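Skip to content | Home | Papers | Reviews | Authors | Contact

Filed under: Robotics / Kit trials / Small grippers

4. Putting the Pukotano kit to work on hand tools

4.1 What we bought and what we wanted from it

I should say up front that I paid for the Pukotano kit out of my own group's money, so if I sound pleased in some places and grumpy in others, that is me and not the supplier. The kit is sold as an add-on for people who already own an arm. You get the two-finger gripper, a small wrist camera, a bracket to hold the camera, and a licence for the picking software, which is called Ritley and runs on a separate machine. The price we paid was 2749 pounds, and the licence lasts for 30 months. After that you can keep using the version you have but you stop getting updates (I read that part of the contract twice, and I suggest you do too).

The leaflet promises picking of "everyday loose items". I wanted to know what happens with hand tools, which are everyday enough in any workshop but are horrible things to grasp. They are thin and shiny, and half of them roll. Boonmee Somboon did most of the setting up and all of the swearing, and the trial design in this section is his as much as mine.

4.2 Fitting the wrist

Fitting took us an afternoon. The instructions are fine for the gripper and rather thin for the camera. My main worry was the cable, as a wrist that turns a lot will chew through anything left dangling, and the page on cable routing is a single line telling you to "secure as needed". Ours goes round in a loop and is tied at the bracket – I would copy that if you are fitting one of these yourself. Leave more slack than looks sensible, then run the wrist through its whole range by hand before you power anything up. 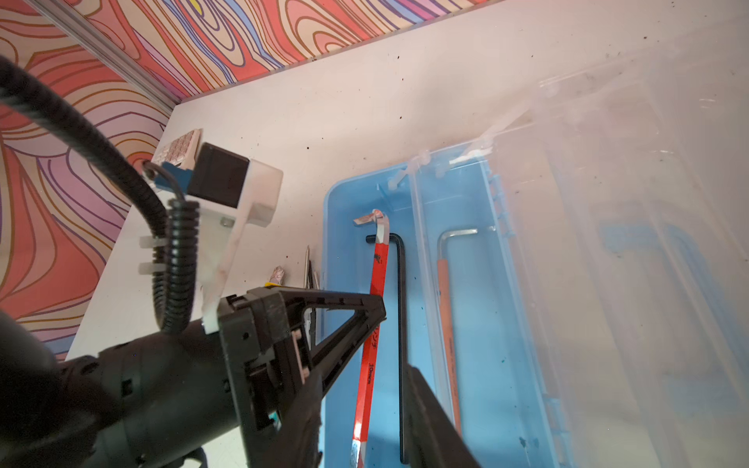 Figure 3. Wrist, camera bracket and cable at the open tool tray. The orange-sleeved hex key lies in the right-hand compartment, next to the folded-back lid.

The tray in Figure 3 gave us more bother than I had planned for. Picking from it sounds like the easy case, with the tools laid in two long compartments and a divider down the middle to keep things tidy. The divider is raised, though, and so a finger coming in at the wrong angle meets plastic before it meets the tool. Then there is the lid. Clear plastic is a nuisance for Ritley, which wants to treat anything it can see through as empty space, and a cloudy lid full of reflections is worse again. We ended up drawing a keep-out zone by hand over the lid side of the tray. It takes a few minutes in the menus and you have to redo it whenever the tray moves. I wrote to the supplier asking for a way to tie the zone to the tray itself, and the reply was friendly and said it was on the list.

Hex keys are the other reason I like the tray as a test. A hex key has a long arm and a short arm, and the kit's planner likes to go for the middle of whatever shape it has found. For an L that middle can be thin air! You can tell Ritley to prefer the longest straight part, and I really think that should be the default.

4.3 Tools side by side

Our second layout did away with compartments altogether. We put the tools straight down on the table in a close row, handles towards the arm, and asked for them one at a time. This is far nearer to how my own bench looks by the middle of the afternoon, and it was the layout that the people who answered our February call for test ideas kept asking for.

The trouble with a close row is room for the fingers. The gripper has to get a fingertip down on each side of the thing it wants, and if the next tool is touching, one of those fingertips has to go on top of the neighbour or push it along. Boonmee's rule was to start from the open end of the row and work inwards, so that there is always free table on one side. It is a dull rule and I am very fond of it.

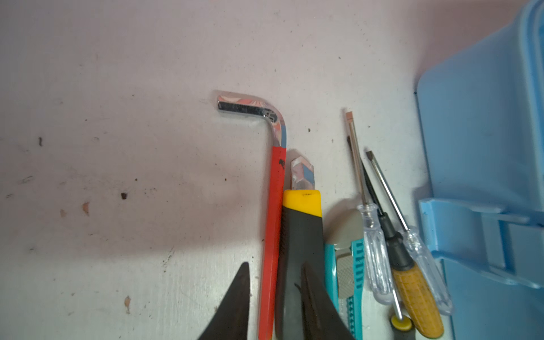 Figure 4. Close row beside the blue container, with the fingers spread either side of the red hex key shaft. The right finger overlaps the neighbouring knives.

What Figure 4 shows nicely is how much the width of the opening matters. The fingers are well apart, and the right one has already strayed over the yellow-nosed knife and the edge of the teal one. The kit lets you set a narrower opening for each kind of item, which helps in a row like this, but then you need the arm to be placed more exactly and you lose the forgiveness that made you buy a wide gripper to begin with. We went back and forth on it for days. I still don't have one setting I would use for everything.

Screwdrivers brought up a different question. When they lie at a slant, as ours do, and the shafts fan out or cross, Ritley has to decide which handle belongs to which shaft. Clear handles are hard work for it for the same reason the lid is. We asked for handles to be labelled by hand in the training pictures, 208 of them in all, and I will admit I did my share of those in front of the telly.

One more practical point. Any utility knife that goes into a trial with its blade out should be handled as if the arm were not there – by which I mean, stop the arm, then reach in. We wrote that on the wall.

4.4 How it compares on paper

Two other kits were on our shortlist. Karkis sells a gripper with softer fingers and no camera, so you bring your own, and Grewal sells a full package including the arm. I have only used the Karkis one on loan and the Grewal one not at all, so please take this as shopping notes. For our trials we wanted a camera near the fingers and an arm we already knew, and that settled it. We allowed 80 attempts for each layout, the same for tray and row, and the scoring rules are set out in Section 5 along with the ones we argued over.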